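Skuma support > Teaching by demonstration > Glue stick task: replay lets go of the paper too early
Status: Open
Product: Skuma teach kit, head camera + hand tracking
Site: Darneston
Opened: Jan 25, 2023

Hi all, me again with the paper gluing job! We're teaching the Dirkier arms to put glue on a scrap of paper by showing them with bare hands first, and then I fix up the bad bits by remote control. The showing part is going well. The replay is where it all goes a bit sideways: the left gripper lets go of the paper while the right one is still spreading glue, so the paper skates off across the desk.

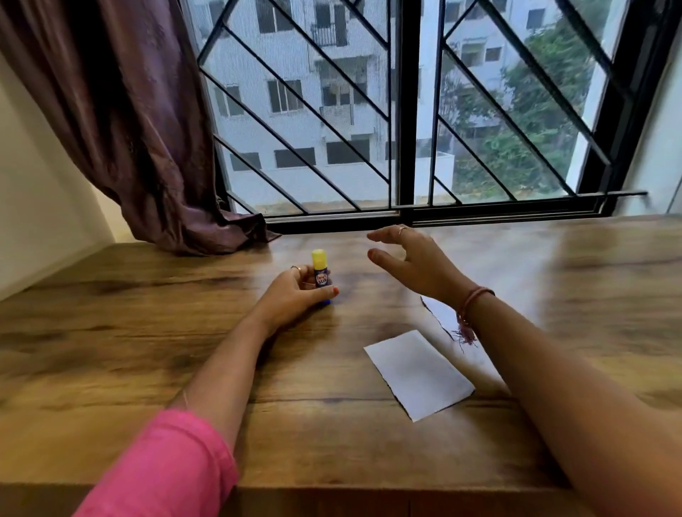

Catríona Ó Riain
Demonstration lead, Darneston

So, what I've tried. I recorded 15 demos at the desk by the window, and 13 of them made it through the hand tracker without a complaint. The other 2 dropped the left hand partway, so I binned them. Trained on what was left, ran the replay, and got the early release nearly every time (it's very consistent, I'll give it that).

My first thought was the light. The desktop is glossy and you get a pale band of window reflection on the wood, and white paper near a bright patch can't be much fun for the tracker. I pulled the exposure down a notch and recorded again. The paper edges came up cleaner in the viewer, but the release was still early.

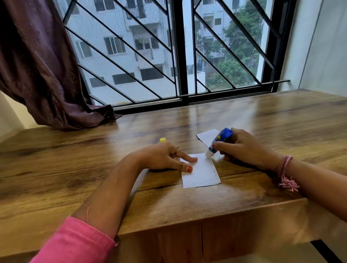 Next I went through the contact labels one demo at a time, which took most of the morning and a lot of tea. The auto-labeller decides a hand is "holding" by how curled the fingers are. With a flat hand pressing down on paper there's hardly any curl, so it keeps flicking over to "open". I bet that's our whole problem! When I drive the arms remotely and keep the left one pressed down myself, the glue goes on fine and the paper stays where it is.
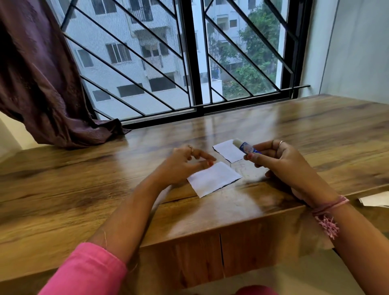 Desk view with both bits of paper out and the glue stick in the right hand.

Reply from Han-gyeol Ma, Skuma support

Thanks Catríona, the label dump helped heaps. I can see the flicker in seven of your demos. There's a "flat press" contact type in the Cho labeller, but it's off by default. Could you switch it on under Contact > Left hand, relabel the same set and retrain? No need to record anything new yet.

Reply from Catríona Ó Riain

Found the switch, it's on now and the relabel is running. I've put the exposure back to where it was so we're only changing the one thing. I'll post the replay log once training's done, so please leave the ticket open for me!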